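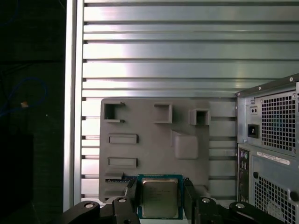 Vehicle Electrical Systems
Handout 4: Voltage Drop and Sensor Circuits
Ro-un Um, Dretdale Technical College
April

This site uses cookies to remember your settings. Accept / Manage

1. Purpose

This handout covers voltage drop testing on power and ground circuits, then applies the same method to a two-wire coolant temperature sensor. Bring the Kandasamy wiring booklet to the lab. The page references below are to the second printing. In the first printing the ground point chart is missing.

2. Voltage drop

Any resistance in a circuit that is carrying current produces a voltage across it. By Ohm's law, V = I x R. In a good circuit nearly all of the battery voltage appears across the load. Voltage that appears across a cable, a terminal, or a switch is not available to the load.

The test is made with the circuit switched on. With no current there is no drop, and a badly corroded cable will read zero. A cable with one strand left can also pass a continuity check, which puts very little current through it, and then fail to turn a starter motor.

Limits used in this course:

Ground side, body or engine: 200 mV
Closed switch: 300 mV

The starter cable has its own limit and is treated in Handout 6. Use the vehicle maker's figure where one is given.
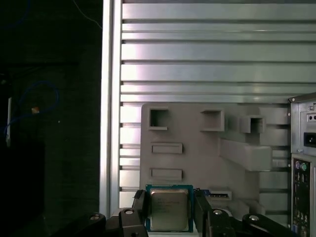 Desktop processor held by its edges.

3. Method

Set the meter to DC volts. For the ground side, place the black lead on the battery negative post and the red lead on the ground terminal of the load. Touch the post itself and not the clamp, so that the joint between them is included in the reading. Turn the load on and read the meter.

For the supply side, the red lead goes on the battery positive post and the black lead on the supply terminal of the load. If the reading is over the limit, leave the lead on the post and move the other one back toward the battery, one connection at a time. The reading falls sharply when the lead passes the fault.

Back-probe connectors where possible. Do not push a probe into the front of a female terminal. It spreads the contact and creates the fault you are looking for.

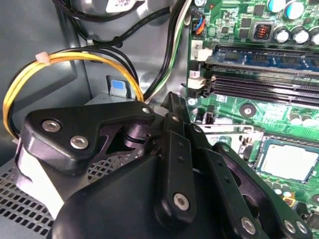 Small currents need a different approach. A sensor circuit carries a few milliamps at most, so a resistance that would stop a headlamp from lighting properly may add only a fraction of a volt. That fraction still matters, as the control module reads the voltage as a temperature.

4. Worked case: coolant temperature sensor

The module supplies 5 V through an internal pull-up resistor of 1,000 ohms. The sensor is a thermistor whose resistance falls as it warms. The module measures the voltage at the point between the two.

Sensor resistance: 2,235 ohms
Signal voltage: 5 x 2,235 / 3,235 = 3.45 V

Now add 300 ohms of unwanted resistance at the sensor connector.

Total resistance: 2,535 ohms
Signal voltage: 5 x 2,535 / 3,535 = 3.59 V

The module sees a colder engine than the real one and adds fuel. No fault code is set, as 3.59 V is inside the normal range. 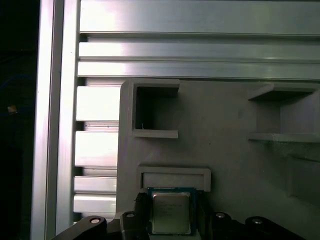
Why does an unplugged sensor read as extremely cold?

With the connector off, no current flows through the pull-up resistor, so nothing is dropped across it and the module sees the full 5 V. A high voltage corresponds to a high sensor resistance, and a high resistance means low temperature. Most modules treat this as an open circuit and set a code.

5. Before the lab

Read the Kandasamy booklet, chapters 2 and 3. Repeat the calculation in section 4 with the added resistance on the ground wire shared by two sensors, and state which readings change. Bench B uses the Biltby training board, and its switch marked S2 must be off before the meter is connected. Written work goes to Bukola Akinola in the Grokesstead building.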